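열람 작업대 점검표 (10월분) - 점검하면서 적은 메모 포함

안녕하세요, 이번 달 점검도 제가 했습니다. 항목마다 결과를 적고 그 밑에 하고 싶은 말을 붙여 놨어요. 지난번에 "메모가 본문보다 길다"는 얘기를 들었는데 이번에도 별로 줄지는 않았습니다 ㅎㅎ 바쁘신 분은 '조치 필요'라고 된 것만 골라 보셔도 돼요.

점검 구역: 책 정리용 흰 작업대, 대출 책장, 반납 상자, 출입구 쪽 통로
점검 시간: 토요일 오전, 문 열기 전
표시: 양호 / 주의 / 조치 필요 / 해당 없음

1. 작업대와 그 둘레

1-1. 상판이 흔들리지 않는가
결과: 양호
네 귀퉁이를 차례로 꾹 눌러 봤는데 삐걱 소리도 없고 단단합니다. 여름에 다리 나사를 한 번 조인 뒤로는 쭉 괜찮네요.

1-2. 상판 모서리에 깨지거나 들뜬 곳이 없는가
결과: 양호
손바닥으로 앞쪽 가장자리를 쭉 훑어봤어요. 걸리는 데 없음. 장갑은 꼭 벗고 해 보세요, 끼고 하면 작은 흠은 하나도 안 느껴져요.

1-3. 벽면 상태
결과: 양호 (메모 있음)
왼쪽 벽에 옅은 쓸린 자국이 몇 군데 있습니다. 패인 건 아니고 겉에만 있는 거라 점수는 안 깎았어요. 마른 천으로 문질러 보니 조금 옅어지긴 했는데, 다 지우겠다고 세게 문지르다가 칠까지 벗기면 일이 커지니까 저는 거기서 멈췄습니다.

1-4. 뒷벽 아래 금속 레일
결과: 양호
먼지가 잘 끼는 자리라 가는 붓으로 한 번 털었습니다. 오른쪽 끝의 검은 고정쇠도 손으로 당겨 봤고 헐겁지 않았어요. 다음 달 하시는 분도 붓은 꼭 챙기세요, 걸레로는 구석까지 안 들어갑니다.

2. 책을 쌓고 내려놓는 방식

2-1. 책이 가지런히 쌓여 있는가
결과: 조치 필요
이번 달에 제일 하고 싶은 얘기가 이거예요! 작업대 가운데에 책이 서로 어긋나게 겹쳐 있었습니다. 주황빛 도는 빨강이랑 짙은 파랑으로 된 페이퍼백이 비스듬히 얹혀 있고, 그 한쪽 모서리가 노란 책을 누르고 있더라고요. 이렇게 두면 맨 위 책은 바닥에 닿는 데가 고르지 않아서 시간이 지나면 표지가 휘어요. 페이퍼백은 특히 금방 티가 납니다.

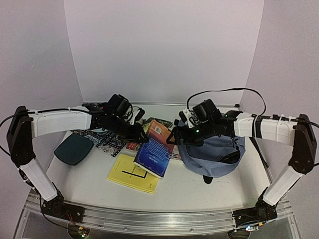

항목 2-1: 작업대 가운데에 겹쳐 놓인 책들. 맨 위 책은 뒤표지가 위로 와 있음.

바로잡는 순서는 간단해요. 맨 위 것부터 한 권씩 들어내고, 큰 책을 밑에 깔고, 책등을 같은 쪽으로 맞춥니다. 급하다고 밑에 있는 책을 쓱 잡아 빼지는 말아 주세요. 위에 있던 게 미끄러지면서 책장이 접히는 걸 제가 한두 번 본 게 아니라서요 (한 번은 제가 그랬습니다).

2-2. 앞표지가 위로 오게 놓았는가
결과: 주의
파란 책은 뒤표지가 위예요. 바코드 라벨이 위로 보이니까 찍을 때는 오히려 편하죠. 그래서 이건 '주의'까지만 줬습니다. 찍는 동안에는 뒤표지가 위여도 되고, 다 찍고 나면 앞으로 돌려놓기. 이렇게 정하면 어떨까요? 의견 있으시면 밑에 칸에 적어 주세요.

2-3. 바코드가 가려지지 않는가
결과: 주의
파란 책 것은 훤히 드러나 있는데, 그 오른쪽으로 삐죽 나온 책은 좁은 띠만큼만 보이고 거기에 작은 바코드가 걸쳐 있습니다. 이런 건 겹친 채로 읽히려고 애쓰지 말고 빼서 찍는 게 훨씬 빨라요. 밑에 깔린 걸 건너뛰면 나중에 목록 맞출 때 한참 헤매게 됩니다.

2-4. 표지와 책등 손상
결과: 양호
노란 책은 책등을 따라 손가락으로 훑어봤고 갈라진 데 없습니다. 짙은 녹색이랑 올리브색 그림 표지 책도 꺼내서 봤는데 멀쩡했어요. 빨간 표지 쪽도 이상 없음. 책들이 튼튼해서 다행이지 놓는 습관 덕은 아닌 것 같아요.

3. 책이 아닌 물건

3-1. 작업대 위에 개인 물건이 없는가
결과: 조치 필요
책 오른쪽에 배낭이 있습니다. 가방은 책이랑 같은 상판에 두지 않기로 했었죠? 끈이나 지퍼 고리가 표지를 긁기도 하고, 들어 올릴 때 옆에 있는 책까지 같이 끌고 내려가요. 가방은 입구 쪽 고리에 걸어 주세요. 고리가 부족하면 말씀해 주시고요, 남는 게 서랍에 있습니다.

3-2. 천이나 덮개류
결과: 주의
왼쪽에 무늬 있는 천이 납작하게 펼쳐져 있어요. 펼쳐 두는 건 괜찮은데 그 위에 책을 올리면 천이 밀릴 때 같이 밀립니다. 안 쓸 때는 접어서 아래 칸으로 보내 주세요.

3-3. 음료
결과: 양호
규칙은 그대로예요. 물이든 커피든 작업대에는 안 됩니다. 뚜껑 있는 것도요! 그건 창가 선반에.

4. 책장과 통로

4-1. 책장 한 칸에 너무 빽빽하지 않은가
결과: 주의
대출 책장은 400권 기준으로 짠 건데 아래 두 칸이 유난히 빡빡합니다. 한 권 빼려면 양옆이 같이 딸려 나와요. 위 칸에 자리가 있으니 조금씩 올려 주시면 좋겠습니다. 무거운 책은 그냥 아래에 두시고요.

4-2. 통로 너비
결과: 양호
줄자로 재서 가장 좁은 데가 100cm 나왔습니다. 우리가 정한 최소 80cm보다 넉넉해요. 반납 상자를 통로 쪽으로 밀어 놓지만 않으면 됩니다.

4-3. Fanarex 북엔드 고무 받침
결과: 조치 필요
두 개가 닳아서 책 무게에 슬슬 밀립니다. Lenda 쪽에 받침만 따로 주문할 수 있는지 물어보려고요. 안 된다고 하면 미끄럼 방지 패드를 잘라 붙일 생각이에요.

4-4. 소화기 앞 공간
결과: 양호
압력 바늘 녹색, 앞에 쌓인 것 없음.

5. 다음 점검 전까지 할 일

- 겹친 책 다시 쌓고 책등 방향 맞추기 (제가 오늘 오후에 합니다)
- 배낭은 고리로, 천은 접어서 아래 칸으로
- 북엔드 받침 문의
- 바코드 라벨 재고 확인. 500장짜리 한 묶음이 아직 안 뜯긴 채로 있을 텐데 어느 서랍인지 기억이 안 나네요. 보신 분?

의견 칸
(자유롭게 적어 주세요. 2-2번 얘기는 특히 듣고 싶어요. 연필 말고 볼펜으로요, 지난달 건 번져서 반은 못 읽었습니다.)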